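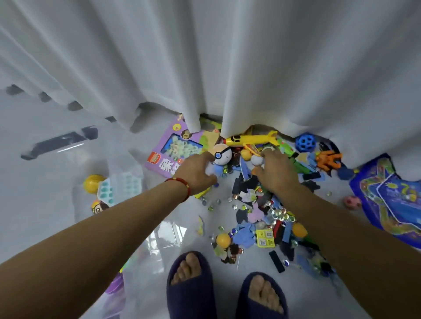
Slide 1. Two hands in the toy pile, marbles on a shiny tile floor.

Speaker notes, "Keeping the Sorting Cell Alive", Dondside workshop, March

Good morning, and thank you for coming to the early session. English is my second language, so if I speak too fast, please raise your hand and I will slow down.

(Leave slide 1 on the screen while people sit down.)

I want to start with toys on a floor because this is the kind of work our cell must learn to do. Look at how many different things are together. There are marbles, foam pieces, a plush ball, a yellow airplane, a box, a board-game mat lying flat. Some of it is under a white curtain. A person reaches in with both hands and does not think about it. Our cell at Savodham has one arm and a table, and it thinks about everything.

My talk is not about the learning part. It is about how we set up the cell and how we keep it running from one week to the next. I will speak mostly about cleaning, air and light.

(Next slide, drawing of the cell.)

The cell is called Dotum. It has one arm, two grippers on a tool changer, one camera above the table and five bins. The table is 520 millimeters above the floor. This is low, and my back does not like it, but the arm can reach all the bins without stretching, and a stretched arm is a slow arm.

The first gripper has two soft fingers. The second is a suction cup. We use the fingers for balls, plush toys and figures with arms and legs. We use suction for boxes, cards and other flat things. A lattice ball with holes, like the blue one on the first slide, must never go to suction. The cup finds a hole, the vacuum is lost and the arm stops with an alarm. In our first month I reset this alarm many times before I understood the reason.

(Pause. Ask who has worked with suction cups.)

Now the daily check. We do it at 7:30, before the air is switched on.

Wipe both soft fingers with a damp cloth and let them dry. Do not use alcohol. We did, and the rubber became hard and small cracks came at the tips.

Turn the suction cup inside out with your thumb and look at the lip. If you can feel a cut with your nail, change it.

Look under the table for marbles. Please take this point seriously. A marble goes everywhere. We had one in the cable chain of the arm, and it made a clicking noise which we first believed was a bearing. We opened the second joint, found nothing, closed it again, and lost one full day. The marble fell out when I moved the chain by hand.

After this we put a raised edge on the table, 31 millimeters high. The marbles still jump over it sometimes, when the fingers close on one and it shoots out. I have no good answer for this. We made the closing speed lower for small round objects and it is better now.

(Next slide, the camera bracket.)

Light was our second big problem. Go back in your mind to the floor on slide 1. It is glossy, and the tiles show reflections. Our first table was also glossy, and the camera saw the lamp in it as a white object. The arm went to pick up the lamp. It did this very politely, again and again.

We changed to a matte gray mat and moved the lamp to the side. Glass marbles are still difficult, as they catch light from every direction. For them we take two exposures, one normal and one dark, and the program uses the dark one.

The lens gets dusty faster than you expect, above all when there are plush toys. I clean it with a blower first and a lens cloth after. When the cloth goes first, you are rubbing the dust into the glass.

(Next slide, calibration board.)

We calibrate after any of these events: somebody touched the camera bracket, the arm had a collision stop, or a gripper was replaced. We put the board in five positions, the four corners and the center. Ezzat, our small logging program, keeps the result with the date. If the error has grown compared with last time, tighten the bracket screws before you do anything else. Two times I changed numbers in the software when the problem was one loose screw.

For spare parts, keep suction cups, one pair of fingers, one air hose and the filter for the vacuum pump. The filter is cheap and everybody forgets it. When it is full of plush hair the vacuum drops slowly, and you will blame the cup.

(Open the floor for questions. If there is time, show the cable chain cover, it is in the gray bag under the desk. The checklist is on the paper by the door, please take one when you go.)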